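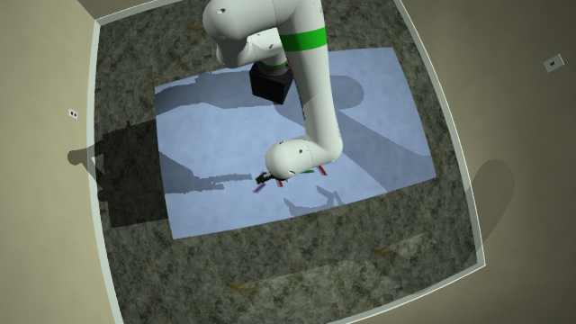 Six points clear and I still don't buy it

Everyone at Alach is talking as though the under 16s have the league sewn up. I watched them scrape past Backlund on Wednesday, and I have my doubts.

Daryna Zinchenko scored both goals, the second from a corner their keeper should have punched away.
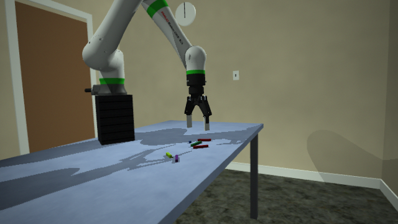
Take her out of the side and who shoots? We had 10 corners and wasted most of them. The midfield looked puffed by half-time - and this is August, with Skumeck still to play twice.
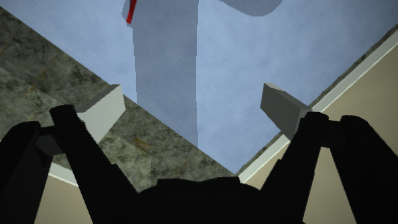
Gripper open, both fingertips in view

Pylyp reckons the new 2 pm kick-offs will help. Maybe. I've heard that sort of thing before, usually right before we lose to Putirent in the rain. I'll cheer as loudly as anyone if they win it, 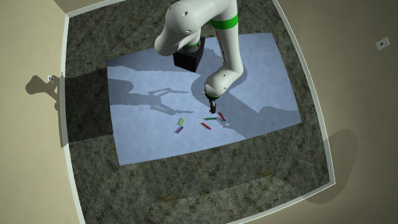 but I'm not booking the club rooms yet.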